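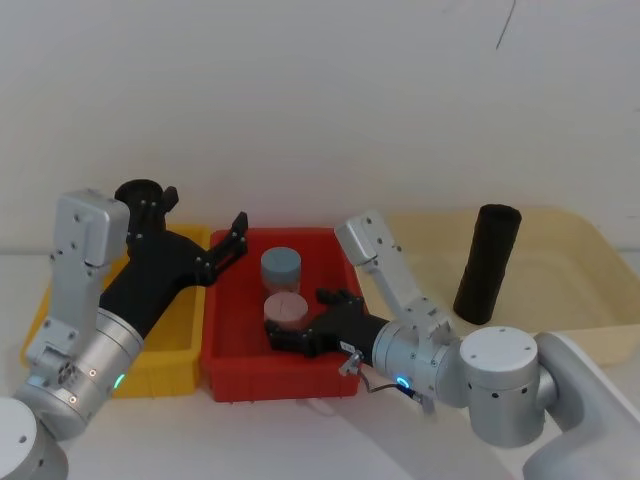 Photo: Iñaki Carrasco

Tuesday, 6:40 a.m.

Second reading of the Sandoval dissertation, chapters 2 and 3. The argument on line breaks in Ventura's early sequence holds, but the scansion tables do not match the edition cited. He quotes from the Arkine reprint and numbers lines by the first printing. Sent Eliseo a note asking him to pick one and renumber throughout.

Department meeting at ten. Jacinto Orozco reported on the poetry archive. The catalog now stands at 3623 items, correspondence included. Folders from the Quezada bequest are still described at box level only. I asked for item-level description of the drafts and was told spring.

Bautista has withdrawn from the September reading at Cernamdale. Perla Ventura will take his slot and wants 40 minutes, which means the translation panel drops to two speakers. Wrote to both.

Afternoon on my own entry for the Ballulia handbook. Limit is 1000 words and the draft is almost there, with nothing yet on the prose poems. Cut the paragraph on her teaching posts. Kept the dates of the chairmanship, pending confirmation from the dean's office.

To do: return proofs, sign Eliseo's extension form, find the second page of the Orozco inventory.

Contact | © Ballulia Notebooks | Back to top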